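13th May
By Remzi Polat

Search Search for:

The notice concerning the waters off Gerkby was received at the office this morning and entered in the log as number 478. It reserves an area for gunnery practice over 6 days and asks all vessels to remain 44 nautical miles clear of the northern limit. The previous notice, issued in December, covered a smaller area and gave no firing hours.

I informed the harbor office at Gritach before noon. Their position is unchanged: the eastern corner of the area lies within waters for which Gritach issues its own warnings, and a counter-notice will be sent out tonight.

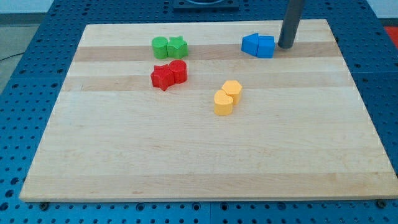 The ferry Zanari has been instructed to take the southern route until the practice ends. Her master asked whether the company would be paid for the added fuel. I replied that this office has no authority to promise payment and that the request should be made in writing.

A call from Mushi was taken at 2000. The fishing boats there had not received the notice in their own language, and a translation was sent within the hour. The duty officer will repeat the warning by radio at first light.

Shares 6
Comments 0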